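About Motero

We make a two-armed bench kit for people who want to teach a robot to handle ordinary things.

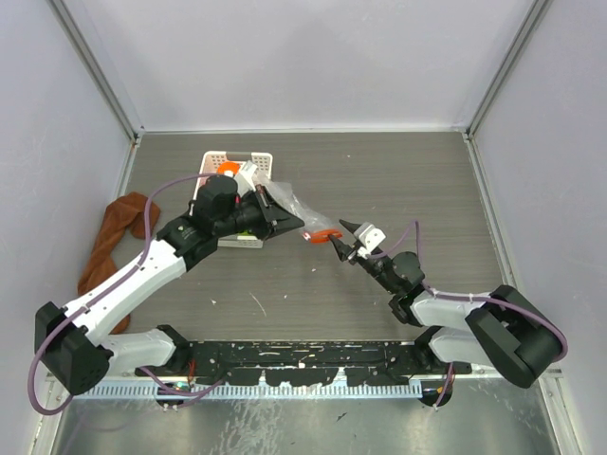

Who we are

Motero is a small company in Zesthorpe with one main product and strong feelings about plastic bags. We started in a rented unit behind a tile shop, with two secondhand arms and a lot of borrowed clamps, and we still get excited when a gripper picks up something floppy on the first go.

Lachlan Ashby and Jurgita Jõgi set the company up after years of fixing packing machines for other people. Those machines were brilliant at one box, one size, one direction. Change the box and somebody had to be called out. Lachlan and Jurgita kept talking about what a pair of cheap, light arms might do if you could simply show them the job by hand, and eventually the talking turned into a workbench.

What we make

Our kit is called the Herka. It's a pair of white-linked arms on one shared base rail, with a gripper on each, sized to sit at the front of a table and reach in over it. Both arms come bolted to the rail at the right spacing, so you don't spend your first morning with a tape measure. (We did that for years. Never again!)

A slotted cable strip runs under the rail. It was Osvaldo Paiva's idea and it's probably the part we get the most mail about. The arm cables are purple on our own bench, and we like being able to spot them quickly when something has snagged.

You can buy the Herka as arms and rail alone, or with the full enclosure: pale walls on three sides, a grey wood-grain work surface and an aluminium frame. The walls keep the background plain and stop small items from ending up under the fridge. Plenty of customers start with the arms and build their own box out of whatever is in the shed, and some of those boxes are better looking than ours.

The jobs we care about

Soft, crinkly, see-through and slippery. That's the short list on our whiteboard. A clear bag is a wonderful test because it changes shape each time you touch it and catches the light from every fold. Two grippers working close together over one bag will teach you more in an afternoon than a week of stacking blocks, and we say that as people who have stacked a great many blocks.

Cloths, baskets and small loose bits come next. We try things in a mess on purpose. Kitchens are messy, packing benches are messy, and our own test table has flecks and scraps on it most days of the week.

We keep a log of every practice run. The current set holds 3,785 of them, across 92 different household objects, and each kit comes with the lot so you have something to work from on day one. A fair number of those runs are failures. We leave them in, clearly marked, as they're useful to anyone trying to work out where a grip went wrong.

What comes with a kit

The two arms and grippers, the rail, cables and ties, spare screws, and a printed guide that Jurgita rewrites every October after reading through a year of customer questions. There's also a set-up call with Kuo-hua Liu, who looks after support. Kuo-hua will happily stay on the line while you crawl under the table looking for a connector.

Spare parts are sold one at a time. If you've chipped a jaw, you can order a jaw.

What it doesn't do

The Herka is a bench kit for learning, research and trying things out. It isn't built for heavy lifting or wet work, and it shouldn't run by itself overnight. Folding a large sheet is still beyond it — we've tried, and there is a very funny folder of recordings. If your job needs a proper factory cell, tell us what you're doing and we'll point you to someone who builds them.

Who uses it

There are 260 kits out in the world now. Most are in colleges and small workshops, with a few in spare bedrooms. Camargo, a community tool library two streets over from us, has one on its front counter and lets members book it by the hour. Ademir Mendonça runs the beginners' sessions there, and quite a few of our better ideas have come back from his groups, including the change to the tie points on the upper links so the cable doesn't rub at full reach.

We love hearing about odd uses. Somebody has theirs sorting buttons by colour. Another customer is teaching hers to open bread bags, and her notes on twist ties run longer than our manual.

Visiting and trying one out

The workshop is open to visitors by arrangement, and there is usually a bench free from 2 p.m. Bring your own object if you like. We'll put it on the table, give you the controls and let you have a go for as long as you want. Schools can bring groups of up to 20, and we ask for one adult at each bench.

Trial kits go out on loan for a month at a time. The waiting list moves fairly quickly, and Osvaldo will write back with a date once your name is on it.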